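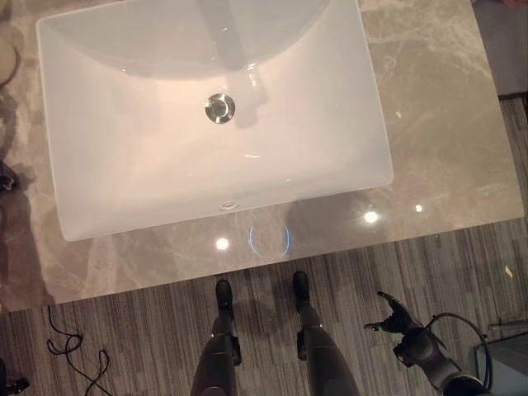
Bench notes: teaching a homebuilt robot to wipe down a sink

These notes cover the Arkari build at the Sonuldale shared workshop. They assume a working two-legged platform with a head camera and at least one articulated hand. Page maintained by Torquil Lennox; wiring notes by Nesma Belhaj.

Glare on glossy surfaces

Polished marble and glazed ceramic return ceiling lights as hard white spots. A vision routine tuned on matte surfaces will read these spots as objects, usually foam or paper. Three reflections on a counter are enough to stall the wipe planner.

Lock the exposure before the task starts. Auto exposure darkens the carpet and the legs each time a reflection enters the view.
Discard any bright patch that moves when the head moves and the sink does not.
If the lights can be switched separately, turn off the one directly over the basin.
Cover or dim indicator LEDs on the chassis. A faint colored ring in polished stone is enough to confuse the edge finder.

Locating the basin

Use the chrome parts as landmarks. The round pop-up stopper and the oval overflow cover give two fixed points, and the line between them sets the orientation of the basin. Rounded corners are poor landmarks. Ayman Nasr's script in the Datomora folder fits the rim first and the stopper second; swap the order if the rim is the same color as the wall behind it.

Standing distance

Set the feet on the carpet just short of the counter edge, toes pointing at it. Square up to the edge before the arm moves. Striped carpet gives false edges to the floor detector, so mask everything below the counter line once the feet are planted.

Keep the knees 5 cm clear of the cabinet. Joint brackets chip paint.

Cables

Leave a loop at the wrist large enough for full rotation, and clip it at the forearm only. A second clip past the wrist joint will pull the connector after 20 cycles or so of wiping.
Coil slack on the floor and move it to the side away from the stepping foot. Thin black cable on dark carpet is hard to see for the operator and the camera alike.

Wiping

Fold a microfiber cloth in quarters and close the fingers on the folded edge. Start at 35 percent grip force. Work from the rim down the sloping walls and finish at the stopper. Marble gets a separate cloth and a pH-neutral cleaner; vinegar etches it.

Open question: Estrella Bermúdez reports finger slip on wet cloth with the Younis pads. Replacement pads are due in September.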